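Checklist for the shared kitchen and snack room, with comments
Herarthorpe Community Hall, ground floor
Checked by Yamila Cabral. Read by Octavio Bustos before it goes on the board.

How I mark: OK means I looked and it is in order. FIX means somebody must do something. ASK means I could not decide alone.

1. Doors and way out

1.1 Main door opens fully to the outside: OK.
1.2 Back door opens without a key: FIX. The lock turns, but it needs two hands. Nahuel Saavedra tried it also and he had the same difficulty.
1.3 Exit sign has light: OK.
1.4 Corridor is free for the whole width: ASK. The folding chairs are stacked along the left wall. They leave enough space for one person, and for a wheelchair I am not sure. I wrote the same comment in September.

2. Fire

2.1 Extinguisher on its hook, pin in place, needle in the green: OK. The number on the tag is 719, same as in the book.
2.2 Fire blanket near the cooker: OK. The two tapes hang down as they should.
2.3 Smoke alarm, test button pressed: OK in the kitchen. In the snack room I had to press 3 times before it made the sound. FIX – new battery, and if it is the same after, a new alarm.
2.4 Cloths and paper away from hot surfaces: FIX. The paper roll holder is too close to the cooker. Please move it to the other side of the sink, the screws are short and it is a small job.

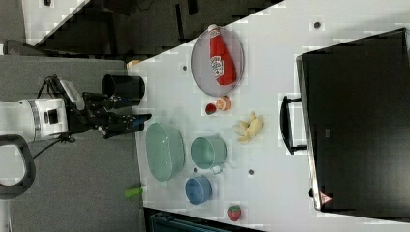

2.5 Everybody who uses the kitchen in the evening must know where the main gas valve is. It is in the low cupboard, left door, behind the bucket. I asked four persons and two of them knew. ASK: can we put a yellow arrow on the cupboard door? Patricio Insaurralde has yellow tape at his home and he offered it.

3. Electricity

3.1 Plugs and sockets, no cracks and no brown marks: OK, with one exception. The double socket under the window has a crack in the corner. I put a paper on it, "do not use". FIX.
3.2 Cables of kettle and microwave: OK.
3.3 No extension plugged into another extension: FIX. Again behind the fridge. I separated them, but there are not enough sockets on this wall, so I think it will return. The electrician should give us a price for one more double socket.
3.4 Fridge temperature: 7 degrees at 8 in the morning. It is too warm for milk and meat. I turned the wheel one step colder and Eulalia Arancibia will look again before the lunch group comes. FIX until she writes the new number.
3.5 Meter reading, for the book: 2,228.

4. Floor and walking

4.1 Floor dry and clean: OK at the time of the visit.
4.2 Mats lie flat: FIX. The mat by the sink has one corner up. I fell almost on it myself.
4.3 Step between the two rooms has a visible edge: the white strip is half gone. FIX. The old strip was glued and the new one should be screwed, in my opinion.
4.4 Step stool: the rubber feet are all there, the hinge is firm. OK. Please nobody stands on the chairs to reach the top shelf – the stool is next to the door.

5. Play corner in the snack room

5.1 Soft toys clean, seams closed: OK. I pulled gently at every seam, as the sheet asks. One bear had an open ear, I took it home to sew.
5.2 Small parts: I used the tube from the Dutik box. Two wheels from the wooden train go through it. I took out the train. FIX.
5.3 Washing: the fabric toys go in the machine every second week, inside a pillow case. The label on the wall was not signed for the last time, so I cannot say if it was done. ASK.
5.4 Shelf fixed to the wall: OK, both brackets. The books on top are heavy, please put them on the lowest level. 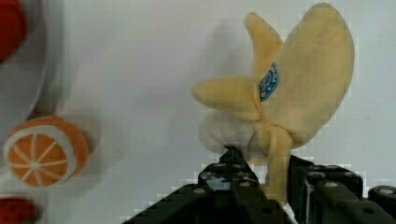
6. Hand washing and cleaning products

6.1 Soap and paper towels: OK.
6.2 Hot water not too hot at the small sink: ASK. It feels very hot to my hand, but I had no thermometer with me.
6.3 Cleaning products up high and locked: FIX. The cupboard was locked and the key was in the lock, so it is the same as open. The key goes on the hook inside the office.
6.4 All bottles have their original label: FIX. There is one spray bottle of Seyoum cleaner with the label washed off. I recognized it by the cap, but another person will not. I emptied and rinsed it.
6.5 Gloves: only size large. My hands are swimming in them. Please buy medium also.

7. Food storage

7.1 Dry food closed in boxes: OK.
7.2 Open date written on the box: about half of them have it. FIX. The pen should hang on a string, it always disappears.
7.3 Cutting boards separated: OK. The red one has deep cuts and must be changed soon.
7.4 Sauces and jars: after opening they go in the fridge if the label says so. I threw away one jar of mustard without any date.

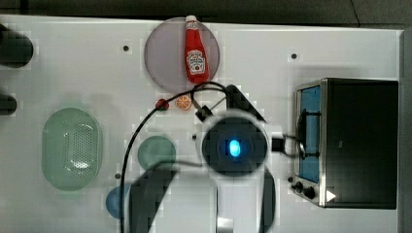

Can I leave my own food in the fridge until the next meeting?
Please write your name and the day on it. Food without a name is thrown away on cleaning day, also when it looks good.

8. First aid

8.1 Box is on the wall and easy to reach: OK.
8.2 Contents complete: FIX. Missing are the small plasters and one burn dressing. The scissors were in the drawer with the spoons, I returned them.
8.3 Accident book: present. The last entry has no signature. Octavio Bustos knows who it was and he will ask.
8.4 Emergency numbers next to the phone: OK, but the paper is yellow and hard to read. I will print it bigger.

9. Pots, pans and small appliances

9.1 Handles firm: one saucepan handle turns. FIX, or throw it away. It was a cheap pan.
9.2 Crumb tray of the Flekau toaster: full. I cleaned it. Whoever uses it last in the evening should empty it, it takes one minute.
9.3 Nothing stored on top of the microwave: OK this time.
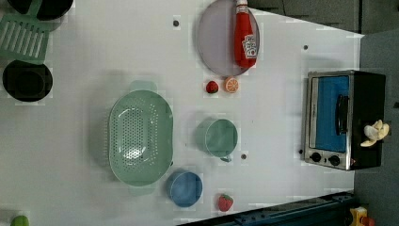

Herarthorpe, September

Comments from the earlier visit, copied so that we can compare:

Back door lock stiff. Still open, see 1.2.
Chairs in the corridor. Still open, see 1.4.
Light over the sink is flashing. Done, new tube, thank you Nahuel.
Window in the snack room does not stay open by itself. Done, but the new hook is sharp on the underside – I would put a little tape.
Bin without lid. Done.
Tap drips. Done by Patricio, he changed the washer and did not want money for it.

Before the next visit I ask for the back door, the cracked socket and the fridge first. The other points can wait a few weeks. If you have finished one of them, write your initials next to the number on the board copy and leave my comment readable. My sheets are in the blue folder in the office, second shelf.

Y. Cabral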